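The man from Ostermann pressed his thumb into the parquet and called it tired. Vlasta had heard that word from salesmen before, usually just ahead of a price.

"Sanding won't save it," he said. "You'd want new oak. £2,331, fitted."

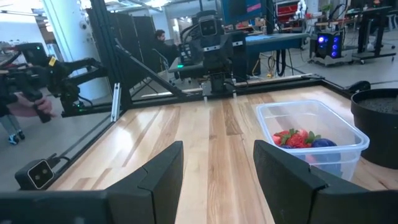
How long would new oak last?

Longer than the house, according to him.

Vlasta wrote that down and asked him to sign it. He laughed, then looked for his coat.

Rajkumari came by in March with a hired sander and charged her £396.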